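Keeping Track of Small Parts on the Workbench
Posted in Workshop, Storage by Lurdes Henriques

Most small parts get lost during the first few minutes of a job, when the screws come out and get set down wherever there is room. A bare benchtop makes it worse. Round parts roll, washers bounce, and a spring can end up clear across the shop.

A cloth or mat over the bench takes care of most of that. Dark gray works well under bright metal.
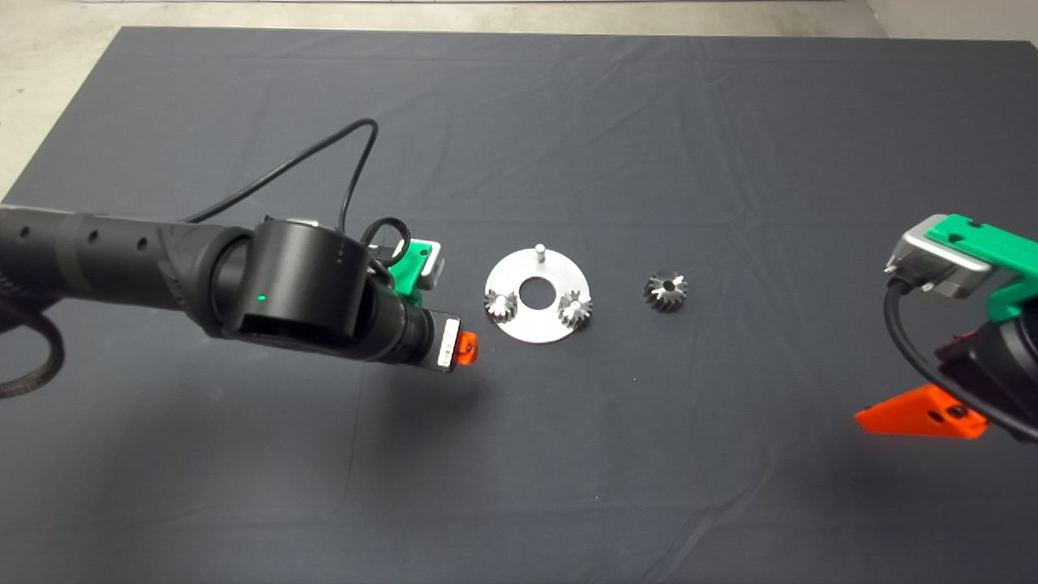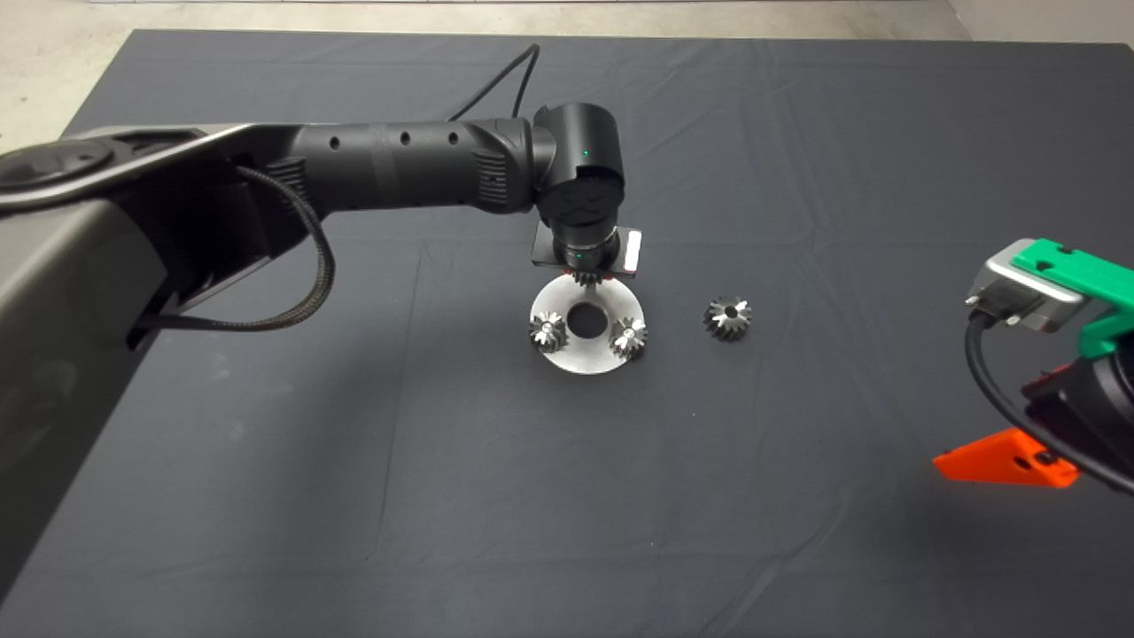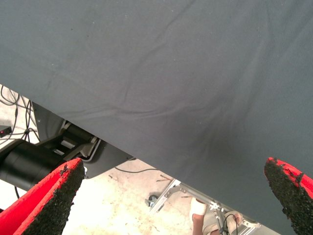
Dark gray fabric each time, with a few creases in it.

Choosing a cloth

Tightly woven cotton or canvas is best. Terry towels are bad for this. The loops grab screw threads and leave lint on anything with oil on it. Felt is fine for dry work but holds metal chips, and you will find them later with your palm.

Cut the cloth so it covers the part of the bench you work on and stops short of the front edge. If it hangs over, your belt buckle will catch it sooner or later and everything goes on the floor. I hem mine with iron-on tape. A Jotex canvas curtain from a yard sale gave me three bench cloths with enough left over for a drawer liner.

Creases don't matter much for big parts. For bearing balls and tiny screws, iron the cloth first, or roll it on a cardboard tube between jobs.

Laying parts out

Start at the upper left and put parts down in the order they come off. When you put things back together, work backward from the last one. Leave a hand's width between groups.

Gears and anything else with teeth should sit flat side down and not touch each other. If two look alike, put a bit of masking tape on one and write on the tape, not the part.

Screws of different lengths go in a muffin tin or an egg carton. Number the cups with a marker. My neighbor Albertina Cordeiro pushes hers through a piece of cardboard with the outline of the machine drawn on it, which takes longer but saves guessing.

If you have to stop overnight

1. Take a picture of the layout with your phone.
2. Set a shallow box upside down over the parts.
3. Put a note on the box with the name of the job and the last step you finished.
4. Keep the cat out.

Cleaning the cloth

Shake it outdoors over a sheet of newspaper and run a magnet over what falls out. I have recovered more than one set screw this way.

For oil spots, rub in dish soap, wait 20 minutes and wash the cloth by itself in warm water. Hang it up to dry. Do not put a cloth with solvent or heavy oil on it in the washer or dryer at all. Lay it flat outside, away from the house, until it is dry, then take it to your local hazardous waste drop-off. The one in Dorstead takes oily rags.

What to keep nearby

A magnetic dish, a flashlight, masking tape, a marker and a pair of tweezers. I also keep a pack of 100 small zip bags in the drawer. A pack of 300 costs less per bag, but mine got damp before I was halfway through it.

Filed under: bench, small parts, cleaning
Next: Sharpening kitchen scissors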